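Questions I get asked a lot

Last tidied up on 14 August 2018

Hello! I'm Chaimae Benjelloun and I make and mend cushion covers from the back bedroom of my house in Bukach. The same questions land in my inbox over and over, so I've put my answers in one place. If yours isn't answered, write to me and I'll probably add it.

Do you make covers to order?

Yes, I do. Send me the size of the pad (seam to seam, measured flat), the fabric you fancy and whether you want a trim. Plain covers are quickest. Fringed ones take me a good bit longer because I sew the trim on by hand at the corners – the machine makes a right mess of them and I end up unpicking half of it.

How long will I have to wait?

Allow 15 working days for a plain cover. In March everybody seems to decide their living room needs freshening up at the same time, so it can be slower then, and I'll tell you before I take any money.

What size pad should I buy?

I like a pad a little bigger than the cover, by 2 inches each way. You get a much plumper look and the corners fill out properly. If your cushion has gone saggy in the middle, try a new pad before you blame the cover! People send me perfectly good covers to be "taken in" when all they wanted was a bit more stuffing.
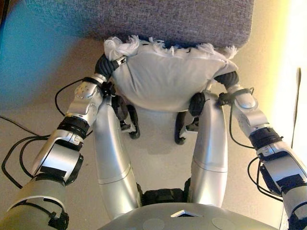

Feather pads are lovely and squashy but they do need plumping up every day or so. Hollowfibre ones keep their shape with less fuss, though they go lumpy in the end. I have feather in the sitting room and hollowfibre everywhere the dog goes.

Can I wash a fringed cover?

Usually, yes, if the fabric itself is washable. Take the pad out, turn the cover inside out, do the zip up and put the whole thing in a pillowcase with the end tied. Cool wash, gentle spin. Please don't tumble dry it. I did that once with a cotton fringe and it came out looking like something the cat had been at.

Silk, velvet and anything old I'd leave to a proper cleaner. I use Kastero on the high street, and they've never lost me a tassel yet.

My fringe has gone all matted. Is it ruined?

Probably not. Hold it over a steaming kettle (mind your fingers) and tease it out with a wide comb, starting from the tips. Work on a small bit at a time and let it dry flat before you put the cushion back. If some strands are longer than the others after that, trim them with sharp scissors, but take off less than you think you need. You can always go back for more.

Will a pale cushion look grubby on a grey sofa?

I get this one all the time! I think pale on grey is one of the nicest combinations going, and the grubbiness has more to do with who sits there than with the colour. Off-white is kinder than bright white. If you can, choose a sofa fabric with a bit of fleck in it, which hides the fluff that fringes shed in the first few weeks.

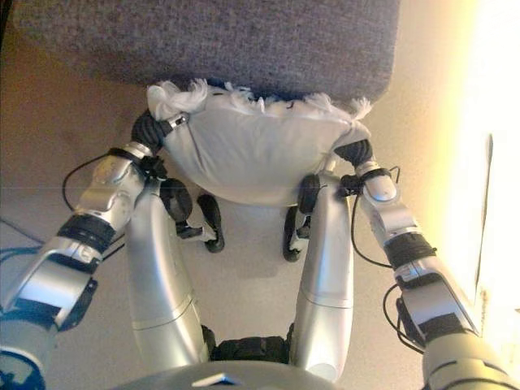 How many cushions is too many?

My friend Yichen Zheng has so many on her settee that you have to dig for a seat, and she's perfectly happy. I keep to a pair at each end. If you're moving them on to the floor every evening, you might have bought one or two more than you like.

Where do you get your trims?

Mostly from Lengyel, who will cut any length you ask for and don't pull a face when you only want enough for one cushion. For zips I go to Renix. I bought a box of 300 from them last year, thinking it would see me through to retirement, and I'm already near the bottom of it.

Do you mend other people's covers?

I do, as long as they're clean when they get to me. Split seams, broken zips and loose tassels are all fine. I don't do leather, and I don't do anything with glue on it. If you've had a go with fabric glue already, own up in your message and I'll tell you whether it's worth posting.

Can I send my own fabric?

Please do. Wash it first if you're ever going to wash the finished cover, or it may shrink and you'll have a very tight cushion. Post it rolled if you can manage it – folded is fine too, I'll just have the iron out for longer.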